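Category: Institutional Bedding > Fitted Sheets > Gray

Geston Fitted Sheet, Model 401

The Geston 401 is a fitted sheet supplied by Rellex to residence halls, guest houses, and extended-stay properties. It is sold in gray only. The fabric is a cotton and polyester blend with a plain weave and a smooth finish, and it is intended for daily use and frequent commercial washing.

Sheets are cut after the cloth has been preshrunk. Buyers replacing the earlier Geston sheet should note that the corner pocket is now deeper and that the elastic runs the full length of all four sides.

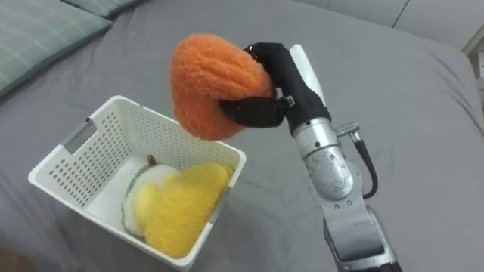

Sizes and packing

Twin, twin long, full, and queen are held in stock at the Gidum warehouse. King is made to order and requires a minimum of 146 pieces. Stock sizes are packed 12 to a carton, one size per carton. The size is woven into the label at the foot end, where laundry staff can read it without unfolding the sheet.

Washing

Wash warm with similar colors. Do not use chlorine bleach, as it will cause uneven fading. Tumble dry on medium and remove promptly. Ironing is optional. Fabric softener should be avoided for the first three washes.
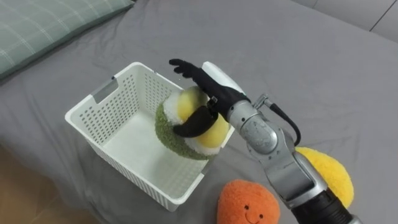

Sheets returned under warranty must be laundered before shipment. The warranty covers seams and elastic for 111 wash cycles when the instructions on the label have been followed. It does not cover stains, tears, or damage from mattress frames with exposed hardware.

Matching items

The Geston flat sheet and pillowcase are dyed separately from the fitted sheet, and slight differences in shade may occur between lots. Properties that require a close match should place one combined order and request a single dye lot in writing.

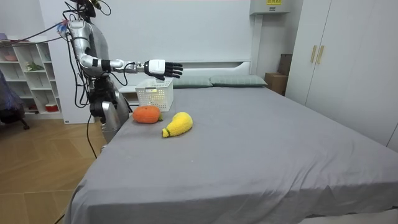 Ordering

Orders are accepted from registered accounts. New accounts may be opened through Rokeya Kumarasinghe, Institutional Sales. Questions concerning fabric tests and flammability certificates should be directed to Chathurika Matubbar, Product Standards. Swatches are mailed without charge, limited to two per account. The December price list remains in effect for contract customers.
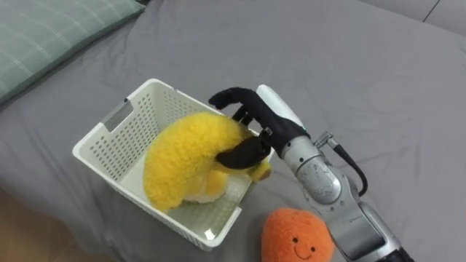
Gray fitted sheet with a pale green pillow.

Item number: 1125
Page revised 11 August 2020

Related items
Geston Flat Sheet, Gray
Geston Pillowcase, Standard
Majumder Mattress Protector
Majumder Thermal Blanket
Rellex Linen Cart Cover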